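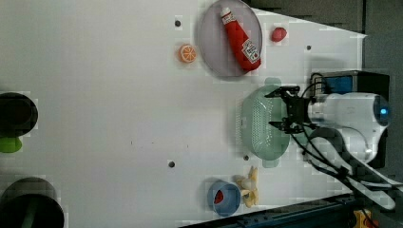 Vaughan Ruddock me soutient que tout vient du câble : trop court, il tire sur le poignet dès que le bras s'allonge, et la pince finit toujours un peu à côté. Il m'a écrit ça mercredi à 9 h, avant mon café ! Bon, j'ai refait la boucle avec 52 cm de gaine et je dois avouer que ça râle nettement moins (merci Vaughan, je te dois une bière).

Côté réglages, j'ai passé la soirée sur l'approche de la passoire. Attraper un bord fin avec deux doigts, c'est vite dit… Je descends doucement, pince grande ouverte, et je surveille la caméra du poignet. De si près, on ne voit plus que des trous, des reflets et le bout des doigts, alors pour juger la distance, bonjour ! J'essaie maintenant de me fier à l'ombre. 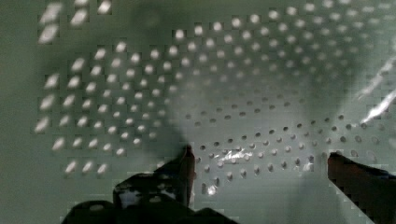
Prochaine soirée à l'atelier Nadcombe

On remet ça en octobre, à 19 h. Ashton Faulkner apporte ses doigts imprimés, version 31, et moi mon script, qui en est à 534 lignes et mériterait un bon ménage. Venez avec vos tournevis !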